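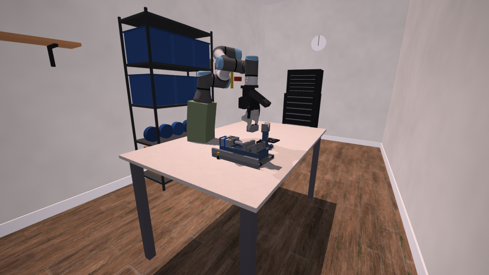
Why Do Shadows Change Size?

You have had a shadow your whole life, and it has never once helped with your homework. Still, it is worth getting to know.

Light travels in straight lines. It is quite stubborn about this. When something solid gets in its way – a tree, a table, your little brother – the light can't bend around to fill in the space behind. The darker patch left over is a shadow.

So why are you a giant at breakfast and a pancake at noon? Blame the sun. Early in the morning it sits low in the sky, and its light hits you from the side. Your shadow stretches out across the grass, with legs a giraffe would envy. By midday the sun is higher, so the shadow shrinks back toward your feet. In the late afternoon it grows long again, this time pointing the other way.

Try it yourself

You need a flashlight, a dark room and a toy you don't mind bossing around. Declan Quinlan used a plastic stegosaurus.

Stand the toy on the floor near a wall. Shine the flashlight at it from far away. Now move the light closer. The shadow gets bigger and bigger until your stegosaurus could eat the bookcase.

Next, hold the light high above the toy and look at the floor. Then lower it slowly to one side. You have just made a whole afternoon in 14 seconds, and you didn't even have to wear sunscreen.

What happens if you use two flashlights? Go and find out. Your shadow will come along whether you invite it or not.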